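Chapter 6
Luggage and Its Parts

Before a traveler packs anything, the traveler must choose a case. In this chapter we study the hard-shell suitcase, from the outer shell to the wheels. Many shells carry ribs, and these make a thin wall stiffer without adding much weight. Section 6.1 explains the shell, and Section 6.2 the closing and the wheels. The packing exercises by Carola Brinkmann begin on page 100. Please read the word list first and keep it open next to you while you work.
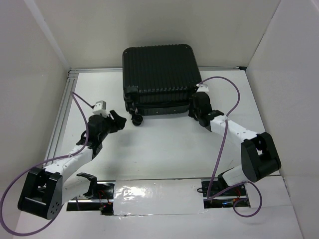 Figure 6.1 A black hard-shell suitcase with vertical ribs and a small swivel wheel.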